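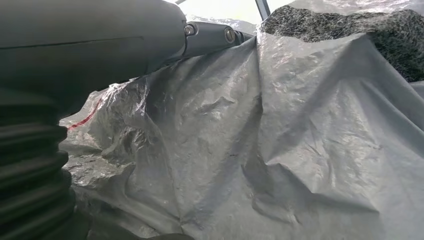 Eslabón del brazo con sus dos pernos, junto al fuelle negro y sobre la lona gris.

Taller compartido Brudcombe > Proyectos > Brazo Tridow

tecnica_brudcombe
1/1/22
Se comunica a los usuarios que el brazo Tridow queda en fase de ajuste. Los pernos del eslabón se han apretado a 8 Nm. Se ruega no modificar dicho valor sin dejar constancia en este hilo.

eje_z
Manifiesto mi desacuerdo. En el montaje de diciembre se acordaron 7 Nm, conforme a la hoja de Mthembu. Solicito que se revise.

tecnica_brudcombe
La hoja citada corresponde a la versión anterior del eslabón. Tras 200 ciclos a 7 Nm se registró holgura en la articulación.

paralelo40
Más que el par de apriete me preocupa la lona. Tiene un pliegue central muy alto y, a la izquierda, una zona de plástico arrugado bajo la carcasa. Propongo tensarla antes de cualquier movimiento automático.

eje_z
Una lona tensa transmite tirones. En el banco Gurstead trabajamos con ella suelta durante 367 ciclos, sin enganches.

paralelo40
El banco Gurstead no llevaba fuelle. Los casos no son comparables.

tecnica_brudcombe
Se mantiene el valor de 8 Nm. En cuanto a la lona, se admitirán propuestas por escrito; hasta entonces, el brazo se moverá únicamente en modo manual y a velocidad reducida.

eje_z
Conforme con el modo manual. Mantengo mi objeción respecto al par.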